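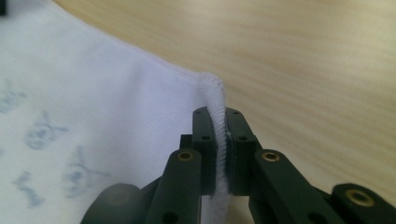
租房押金纠纷：在写信给房东之前需要考虑的事情

Koskela 法律事务所 二月通讯

每年二月，我们的事务所收到很多关于押金的问题。在 Atura，很多租约是在一月底结束的，所以房客在二月等待押金，等了几个星期，然后收到一封短信或者一张没有说明的清单。本期通讯里，我们想用比较简单的话介绍这一类纠纷怎么处理。这篇文章只是一般的介绍，不能代替对您个人情况的法律意见。

首先要看的是合同。很多客人来的时候没有带合同，或者只带了第一页。请您把全部的页都带来，包括附件和入住时签的房屋状况表。在附件里常常有一条关于清洁费的规定，房客签字的时候没有注意到它。这样的规定不一定有效，但是我们必须先读到它，才可以告诉您它有没有效力。如果合同只有本地语言的版本，您不需要自己翻译，我们可以直接读。

第二个问题是扣款的理由。一般来说，房东可以为没有付的房租和超过正常使用的损坏扣钱。正常使用留下的痕迹，房东不可以要求房客来付。困难的地方是，什么叫做“正常使用”，每个人的看法不同。墙上挂画的小孔、窗边颜色变浅的地板、用了很多年的水龙头，在我们处理过的案子里，大部分被看作是正常的。烫坏的台面和打破的门则一般不是。中间的情况最多，例如地毯上的污渍，它要看地毯已经用了多久。一块旧地毯，即使房客真的弄脏了它，房东也不应该要求一块新地毯的全部价格。

我们举一个不久以前的案子，当事人同意我们写出来。一位房客在 Sterach 区租了一个小公寓，押金是500欧元。搬走以后，她收到的退款比押金少了277欧元，信里只写着“清洁和修理”。她给管理公司 Plirkard 打了三次电话，每一次接电话的人都不一样，每一次都说会有人回复她。我们建议她停止打电话，改成写信，并且在信里要求两样东西：每一项扣款的金额，和每一项的收据。管理公司后来只能拿出一张收据。双方没有去法院，公司退还了扣款的大部分。这个结果不能保证在别的案子里也一样，可是写信这个方法，我们对几乎所有的房客都推荐。

关于信的内容，我们有下面的建议。信应该短，一页就够了。请写明租约的地址、搬走的日子、押金的金额、已经收到的金额，还有您要求退还的金额。给对方一个清楚的期限，我们通常写十四天。请不要写房东的性格，也不要写邻居说过什么。有的客人很生气，写了四页，里面有一些话以后在法官面前读起来对他自己不利。生气是可以理解的，但是请您把第一稿放一个晚上，第二天再看一次。

信请用挂号寄出，并且保留邮局的回执。电子邮件也可以同时发，不过只有电子邮件的话，对方有时候会说没有收到。

第三，证据。最有用的是入住和搬出时的两份房屋状况表，两边都签了字的。如果搬出的时候房东没有来，您可以请一位不住在这个房子里的朋友陪您走一遍，然后让他写一份简短的说明，写上时间和名字。还有，请保存交钥匙的证明。我们看到过一个案子，全部的争论都在于钥匙是哪一天交的，因为房东多算了半个月的房租。钥匙如果放进信箱，请马上发一个消息告诉对方，这个消息本身就有时间。

也请不要用最后一个月的房租来代替押金。很多房客觉得这样很公平，反正钱在房东那里。但是从法律上看，这是两笔不同的钱，不付房租的人是违反合同的人，而且房东可能会加上滞纳金。本来您的位置很好，这样做以后就变得不好了。

如果期限过了，对方仍然没有回答，您可以考虑去小额法庭。在 Atura，这类申请的费用是95欧元，赢了以后通常由对方承担。表格不难填，很多人不请律师自己去。我们的意见是，如果争议的金额在300欧元以下，请律师全程代理在经济上大概不合算，一次咨询加上一封检查过的信比较合适。金额更高，或者房东反过来向您要求赔偿，那么请您早一点和律师谈，不要等到开庭前的一个星期。

法官在开庭的时候常常先问双方愿不愿意和解。请您在去以前想好，最低可以接受多少。和解不是承认自己有错，它只是让事情在当天结束。有的客人拒绝了一个很好的建议，以后等了几个月，得到的钱反而更少。当然也有相反的情况，所以我们不能给一个对所有人都适用的答案。

最后说一下合租。如果几个人一起签了合同，押金一般属于所有签字的人，房东可以把钱退给其中一个人，除非合同里有别的写法。所以合租的人之间最好有一份书面的约定，写明每个人付了多少。中途有人搬走、有新的人搬进来时，这份约定要改，并且通知房东。我们遇到过新房客把押金直接交给旧房客，而房东完全不知道，后来谁也说不清楚这笔钱是谁的。

事务所每个星期三下午五点到七点有押金和租约的短时咨询，可以用中文进行，需要提前打电话预约。请带上合同、全部来往的信件和付款的银行记录。原件请您自己留着，给我们复印件就可以。

下一期我们会写关于房租上涨通知的形式要求，以及收到这样的通知以后有多少时间可以提出反对。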